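Laundry Handling Automation, Ornville Site
Progress report to the Hughes Fund
Prepared by Myfanwy Pritchard, Workplace Lead
Oct 19, 2021

1. Where the project stands

The second period of the grant went mostly to garment handling. The aim has not changed since the application. Wetel wants robots to take over the repetitive part of laundry work, meaning picking up, spreading and folding, and the Fund asked us to report on what that does to the jobs of the people now doing it. The technical results go to you separately from the engineering group. This report covers the staff side, with enough of the technical work to make sense of it.

At the start of the grant, the handling team sorted and folded by hand at the Bulta laundry. Most of that team now spends part of the week in the Ornville workspace, where they record the same tasks using hand-held grippers. The recordings are used to train the robots. An operator works with one gripper in each hand and handles the clothing only through the jaws.

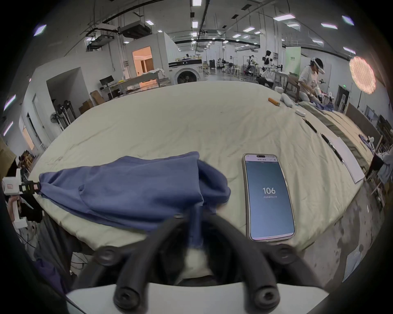
Pay for recording work was settled before anyone moved over. Operators keep their laundry grade and receive a supplement for hours spent at Ornville. The supplement was not in the original budget and has been covered from the travel line, which was underspent. We would like to make this a permanent line next year and have included it in the revised budget.

2. Changes to the work

The working day is organized differently. In the laundry, pace was set by the load coming in. At Ornville it is set by the recording plan, and an operator may repeat one fold with one kind of garment for a full session. Several people said they found this harder than they expected. The lifting is lighter, but the attention required is constant, and a fold that would be fine on a normal shift may be rejected in review because the fabric slipped from one of the jaws.

We changed three things in response:

Sessions are now 44 minutes, followed by a break away from the table.

Operators choose the order of garments within a session, as long as the plan is completed by the end of the shift.

Reviewers must give a written reason when they reject a recording. Before this, operators saw only that it had been rejected, and two of them told us they had gone on making the same mistake for days.

The third change has made the most difference. It slowed review at first, and the review group was not happy about it, but repeat errors dropped and the argument has mostly gone away.

3. Recordings and room setup

We accepted 688 recordings in the period. Shirts and small towels make up most of them. Fitted sheets remain behind plan and will carry over.

The room has been arranged so that folding, washing and bedroom tasks can be worked on in one open area. Operators asked for this. When the areas were kept apart, they lost time carrying clothing back and forth and had little idea what the other groups were doing. The drawback is noise and foot traffic, and cables on the floor have been raised twice at staff meetings. Fixed cable covers are on order.

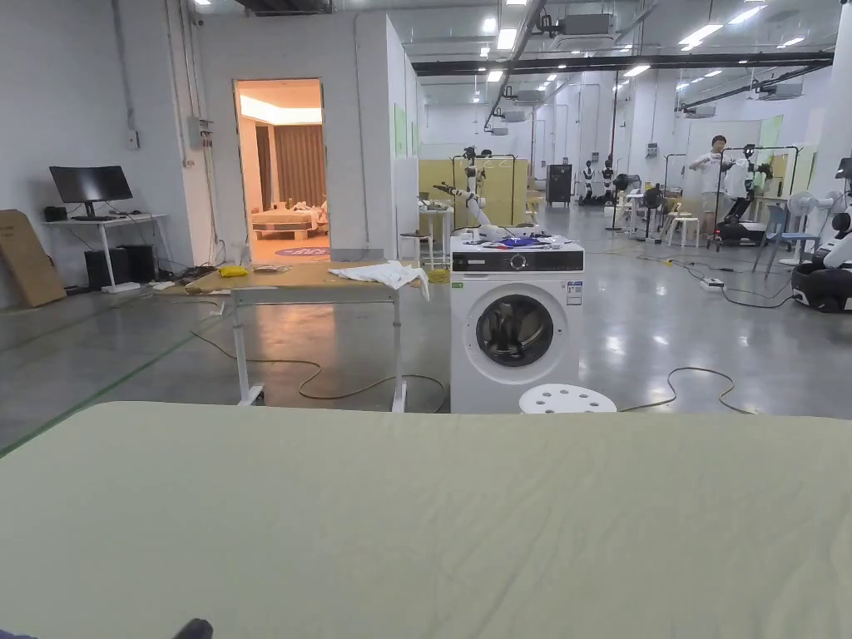 The Ornville workspace, with the washing machine and long table beyond the fabric-covered surface.

4. Training and roles

Every operator gets 30 hours of paid training before their recordings count toward the plan. The first half is on the grippers. The second half is on review, so that operators learn to judge recordings as well as make them. This was proposed by the operators' representative and we adopted it without changes.

Two operators have since moved into review full time. Both came from the folding line at Bulta and had no previous technical work. Their knowledge of fabric has been useful — the review guide had treated all knitwear the same way, and they rewrote that section.

Not everyone wants this kind of move. Four people asked to return to the laundry full time and have done so at their old hours. We had promised that option in writing and it should stay open for the rest of the grant.

5. Concerns raised by staff

The main concern is the obvious one. People are teaching machines to do the work they were hired for, and they ask what happens when the teaching is done. We have told them what we know: no handling jobs will be cut during the grant, and any later change must be discussed with the representative first. We cannot promise more than that at this stage, and staff have said plainly that they want more.

The second concern is wrist and thumb strain from the gripper handles. An outside assessor has watched two full shifts and will report next period. In the meantime operators switch to review work for the last part of the day.

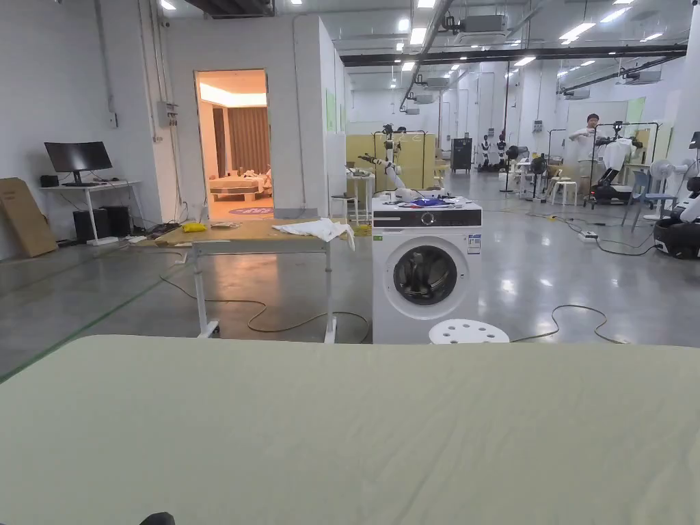
6. Plans for the next period

Complete the fitted sheet recordings.

Receive the assessor's report and act on it, including a change of handle if that is recommended.

Open one more review post, advertised to laundry staff first.

Agree with the Fund on a date for discussing jobs after the grant ends. We ask that the operators' representative be invited to that meeting.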